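Landlords Should Pay for the Tree Water

Drive down any of the older streets in Illdale in August and you can pick out the rentals without seeing a sign. Look at the trees. The owner-occupied places have a maple or a honey locust with a full head of leaves, and the house next door has the same kind of tree, planted the same year by the look of the trunk, with a bare crown and brown edges on whatever is left.

People blame the tenants for this. I did too, for my first years of owning rentals. I've come around to the view that it's the landlord's fault nearly every time, and that the fix is simple enough: the owner should pay for the water that keeps the trees alive and should be the one who controls when it runs.

Think about what we ask of a tenant under the usual lease. Utilities are in the tenant's name, including water. Somewhere around page six there's a line saying the tenant will "maintain the yard and landscaping in good condition." So a family on a one-year lease is supposed to pour paid water on a tree that was there before they came and will, we hope, be there after they leave. The benefit to them is some shade in July. The benefit to me is the tree, which I own.

Most tenants will keep a lawn sort of green, at least out front where the neighbors can see. They do it with a sprinkler on a hose for twenty minutes in the evening. That's fine for grass and does next to nothing for a big tree. The water goes down a couple of inches and the sun takes it back the next day. The tree shows no sign of trouble that first summer. The second year it leafs out a little late. By the third or fourth year there are dead limbs over the roof, and whoever held back on the water is two leases gone.

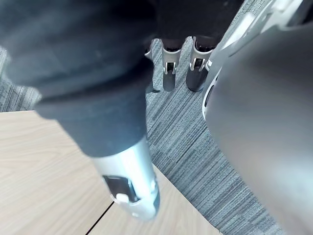

That delay is what makes the usual arrangement so bad. If a tenant puts a hole in a wall, I can see the hole and take it out of the deposit. A tree keeps its own books and sends the bill to whoever happens to be standing there. I have never heard of anyone in this town collecting a dime from a former tenant over a dead tree, and I wouldn't want to try it in front of a judge.

I had to learn this on a place I own on Grasia Street. It had a big silver maple on the southwest corner, not a tree I'd have planted, but it shaded the kitchen and both bedrooms all afternoon. The lease said what leases say. The tenants were good ones, paid on time, kept the inside clean. They let the yard go a bit in the hot months and I didn't make a fuss. When the top died back I had it looked at, and the word was that it was too far gone to save and too close to the power drop to leave. Taking it down and grinding the stump cost me $900. That was a fair price, and I've heard of people paying a lot more.

The removal was the smaller part of it. The next summer the window unit in the back bedroom couldn't keep up, so there was a bigger window unit to buy. The paint on that wall started to chalk and peel where it had held up fine for years. The tenants' power bill went up and they told me so, politely. When they moved out, they mentioned the afternoon heat as one of the reasons. I then had a vacancy, a wall to scrape and a bare corner of yard that looked like a parking lot.

Against that, the water would have been cheap. I worked it out from my own bills on the other houses. Deep watering for the big trees on a normal lot comes to $50 for the season if it's done right, maybe a bit more in a bad year. You can let that hose run a lot of summers for the price of one stump.

The first objection is always about the meter. Most of our houses have one, and it serves the kitchen and the yard alike, so you can't separate the tree's share. True, but you don't need to. I take a flat credit off the rent in the dry months, write it into the lease, and call it what it is. Nobody has to read a meter. If the tenant comes out a few dollars ahead, I can live with that. I put the credit on a separate line so it doesn't get folded into the rent and forgotten.

The second part is control, and I think it matters more than the money. A credit on its own just turns the tree into a favor the tenant owes you. Some will do it well and some will mean to. I'd rather have it happen by itself. So at each of my places there's now a battery timer on the back spigot with a splitter, so the tenant still has a hose to use, and a line of drip tubing run out to the edge of the canopy. I've been using the Dranosix timers, which are not fancy but have a dial I can read without my glasses. The tubing and fittings come from Kwiatkowski Hardware, where they'll cut you an odd length if you ask. The tenant doesn't have to do anything except leave it alone.

People put the tubing in the wrong place, by the way. They wrap it around the trunk like a scarf. A grown tree isn't drinking there. The roots that matter are out under the ends of the branches and past them, and if you keep the trunk wet all summer you're asking for rot. Set it wide, run it long and run it seldom. I go for one slow soak every couple of weeks in the heat, starting at 4 in the morning, and a hand watering in December if we've had no snow. The winter one surprises people, but a dry winter does real damage here, to evergreens most of all.

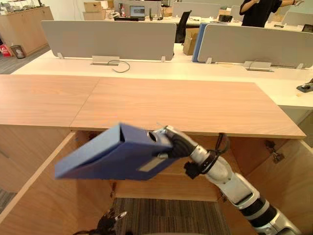 One reader's reply, when I made a shorter version of this case in the spring, was that I was babying trees that had no business in this climate to begin with. Pull them out as they die, the letter went, put down gravel and a few desert shrubs, and quit wasting water that the whole valley is short of. The letter added that a landlord paying for water would only teach tenants that water is free.

I take the first part seriously. If I were starting from a bare lot I wouldn't plant a silver maple, and I wouldn't plant much lawn either. On two of my places I've taken out most of the back grass and haven't missed it, and the tenants haven't said a word. But a full-grown tree is a different thing from a lawn. It's already there. Somebody put in the years. You can't buy that shade at any price, and if you plant a replacement today you'll wait a couple of decades for it to reach the eaves. Gravel against a south wall in the meantime gets hot enough to bake the house from below. I've tried that as well.

As for waste, it's the lawn that drinks. Watering a few big trees deeply uses a small share of what people spray on bluegrass. If you're serious about saving water, let the grass go and keep the trees. What I see around town is the reverse. The sprinklers run every evening for the lawn, the tree gets what blows its way, and the owner feels that the yard is being looked after.

The part about tenants thinking water is free I just don't agree with. They still pay the bill. They see every gallon of their showers and laundry on it. All the credit covers is the upkeep of something that belongs to me, the same as if I'd asked them to buy the furnace filters and took the cost off the rent. I don't expect a tenant to pay for shingles.
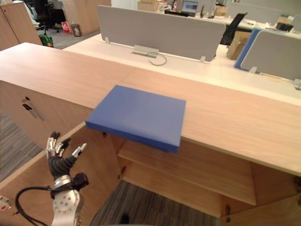 A blue box at the front edge of a wooden cabinet top.

There is a fair argument that this is easy for me to say with a handful of houses, all within a short drive. Somebody running 70 units through a manager can't be out moving drip line. But somebody with that many units already has a crew on the mowing, and a crew that mows can check a timer. A battery costs less than the gas to get there. The bigger outfits are the ones with whole rows of street trees dying at once, so if anything they have more reason to bother than I do. I've looked over some of those places when they came up for sale, and the listing never mentions the trees. The buyer finds out the first time a limb comes down on a carport.

I'd also like to see the town do its part, and it wouldn't take much. The water office could give a small credit for a tree line on a timer, the way it did for low-flow toilets a while back. It could at least print the deep watering advice on the back of the July bill, in place of the reminder about autopay. I've asked. I was told it would be looked into, and I'll ask again.

In the meantime any owner can do this without permission from anybody. If you've got a vacancy this month, the yard is as easy to get at as it will ever be. Lay the tubing while you're waiting for the paint to dry. A setup for one house, with timer, splitter and enough line for the big trees, ran me under $200, and the first ones I put in are still going with new batteries and a couple of patched spots where a dog got at them. Put a line in the lease saying the timer stays on and the owner pays for that water. Show the new people where it is when you hand over the keys, and tell them to call you if it's hissing.

I've planted a bur oak on the Grasia Street corner where the maple was. It's about as tall as the trash can, and it's on the timer.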